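Speaker notes: Stock, sauce and the back half of the menu
Audrey-Anne McKinnon, Verhoeven
20/03/2018

Slide 1. Hello

Say hi, wait for the door to close. Thank the Plirari people for the lunch (the celery root thing!). Mention I'll leave plenty of time for questions, and that the recipes are on the sheet at the back, so there's no need to copy anything down.

Opening line: I have been making stock for most of my working life and I still get excited when I lift the lid in the morning. If that sounds odd to you, give me half an hour.

Slide 2. Where I learned it

Keep this short. First job at Detwood, peeling onions beside the walk-in. The sauce cook let me skim the big pot at the end of my second week and I thought I'd been knighted. Two years there, then pastry for a winter (mention the collapsed croquembouche only if they're laughing already), then Verhoeven, where we have 416 square feet of kitchen and one window.

Small kitchen means every pot has to earn its burner. The stock pot sits on the back left from early morning until service, and everything else gets planned around it.

Slide 3. Bones

Roast them hard, harder than you think. I want deep brown all over, and I want the tray deglazed too, because that sticky layer is where half the flavor is hiding. Chicken backs and wings for the light stock, veal knuckle plus a pig's foot for the dark one.

Cold water to start. Never boil. Ask the room who boils theirs, get a show of hands, be nice about it!

Pass around the two jars. Jar one simmered, jar two boiled. Let people hold them up to the light and smell them. Don't talk over this part, I always talk over this part. 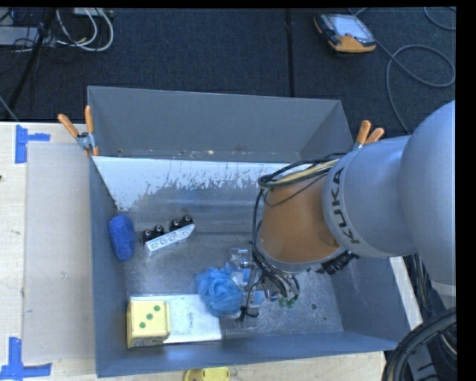
KUKA arm and gray metal bin.

Slide 4. Vegetables go in late

This is the piece I changed my mind about. I was taught to put the carrots and onions in at the beginning with everything else. For the dark stock we now add them for the last hour and a half and the difference is huge: sweeter, cleaner, you can taste an onion that still tastes like an onion. Leek tops, parsley stems, mushroom trimmings, a few peppercorns. No salt, ever, until it becomes a sauce.

Somebody will ask about tomato paste. Yes, a spoonful, fried first on the roasting tray until it goes rusty.

Slide 5. From stock to sauce

Walk through the three sauces on our spring menu.

The mustard one for rabbit: shallots, white wine, light stock, reduce by two thirds, mustard off the heat.
The red wine one: dark stock, a whole bottle taken down to a glaze first, cold butter at the end.
The one without a name, with roasted yeast and brown butter. Tell the Zoston story here. We cooked a dinner there for 100 guests last November, the yeast caught on the bottom of the pan, and the slightly scorched batch was better than the one I had planned. We've made it that way since. (Careful with timing, this story grows.)

Slide 6. What it costs

Cooks at the back will want this. We spent 1355 dollars on bones and trim over the winter menu and 835 on bought-in stock the year before that, so yes, doing it ourselves costs more. I'd still do it. We sell more braises now, guests ask for extra bread, and the younger cooks learn to taste every single day from the same pot.

Point out that the first number leaves out gas and labor. If I don't say it, someone from accounts will.

Slide 7. At home

For anyone without a six-burner stove: freeze your chicken carcasses in a bag until you have three. Use your biggest pot. Lowest flame you've got. Strain through a clean dish towel, cool it fast in a sink of ice water, and freeze some in a muffin tin so you can grab one puck for a pan sauce on a weeknight. I do this in my own kitchen and my kids now say "puck" as if it were a food group.

Slide 8. Tasting

Ask the helpers to bring out the cups. Order is light stock, dark stock, yeast sauce on toast. Check for allergies BEFORE the toast goes out (butter, gluten, mustard in the spare tray).

While they taste: questions. If it's quiet, start with fish stock and why I only give it twenty minutes.

Leftover toast goes to the front desk.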